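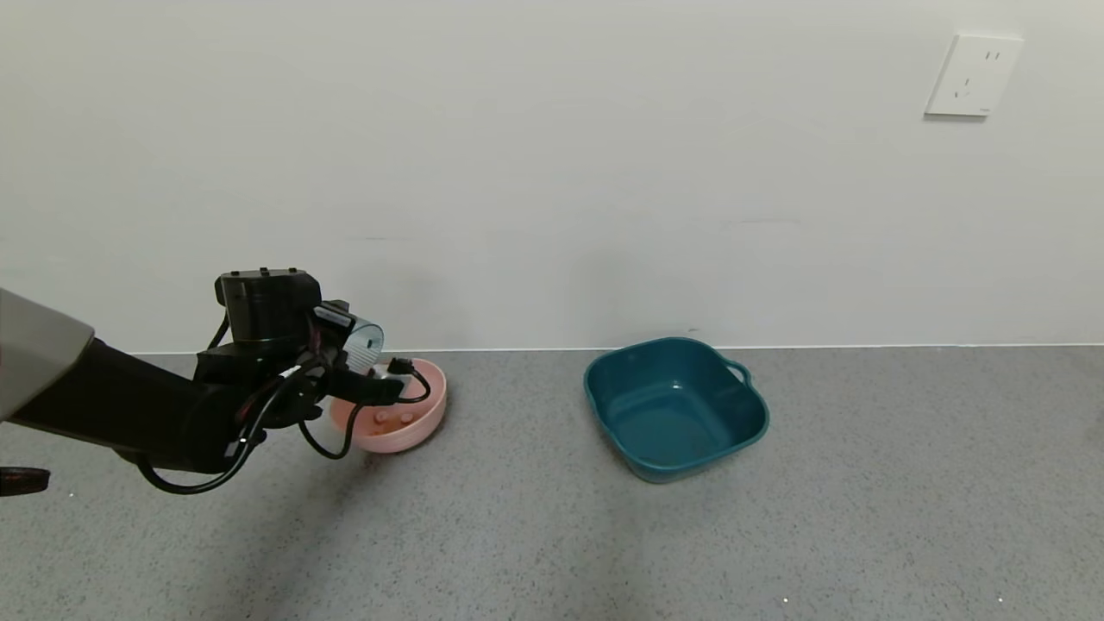
The pink bowl near the wall and the teal basin to the right of it.

Basins and Bowls at Skorkenlow

My name is Thiện Lò and I keep a small gallery of simple household things. The earlier pages were about stools, hooks and brushes. On this one I show plastic for the floor: basins and bowls. I grew up in a house where every basin had its own work, and nobody was allowed to mix them. One was for vegetables, one was for feet, and one was for the clothes which lose color. When I moved to Skorkenlow I wished to continue in the same way, but I had only a sink and one bucket, so I began to collect.

Both pictures on the page are from the same place, with the gray speckled floor. I like this kind of floor very much for washing work. My grandmother had a red one, and each drop of soap left a mark on it that you could see from the door.

The teal basin is the one I would choose if I could keep only one. A square shape is more useful than people think. It goes close into a corner, and a folded shirt can lie flat in it. When you pour the water out, it leaves by the corner in a narrow stream and your shoes are safe. With a round basin I always make a small lake. The handle on the side is also good, although I do not trust any plastic handle when the basin is full. Please use both hands under the rim.

For soaking I put in the soap powder first, then the water, then the clothes. Kitchen towels stay in for 40 minutes. Wool I do not soak, I only press it gently and take it out again. Ankit Negi wrote to me in July that he leaves his cotton shirts the whole night with a spoon of salt. I tried it one time and did not see a difference, but he is very sure about it, and his shirts are always nice.

The pink bowl is shallow and has a thick rim, with some small raised bumps inside on the bottom. A few visitors have asked me what the bumps are for. I have seen such bumps in bowls made for pets, so that the animal eats slowly. For hand washing they could also be of use, for example under a piece of soap, which becomes soft if it lies flat in water. If a reader knows more about this model, I will be glad to add it here.

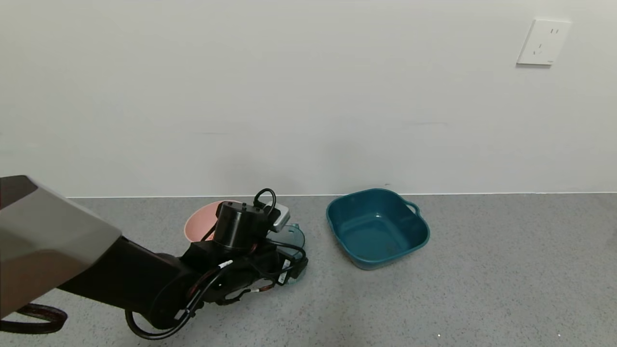
Teal basin, empty, with its handle on the right. The pink bowl is farther back, close to the baseboard.

In the second picture there is also a round teal-green piece beside the pink bowl. One sees only a part of its edge, so I do not want to say if it is a lid or a plate. Its color goes well with the basin in any case.

Some words about the care of such things. Glossy plastic looks new for a long time if you do not use a rough sponge. I clean mine with a soft cloth and a little dish soap. For a gray line from hard water I use vinegar, leave it for 15 minutes, and rinse well. Do not put a basin in strong sun for the whole summer — the color goes away and after that the rim can break in your hand. I lost a beautiful yellow one like this, and I still have not found another of the same shape.

If you keep several basins one inside the other, put a sheet of paper between them. They can stick together very strongly, especially the square ones. To separate them, pour some warm water over the outer one and wait a little before you pull.

I am often asked about sizes. I do not give exact measures on these pages, because sellers change them every season. Take with you the largest thing you wash by hand, or at least remember it folded. For me it is a tablecloth.

The next page will have wooden spoons from the Adugna market, and some ladles if I finish the pictures. Letters about basins are welcome in the meantime, also with corrections to my English.

Page last changed 24/02/2021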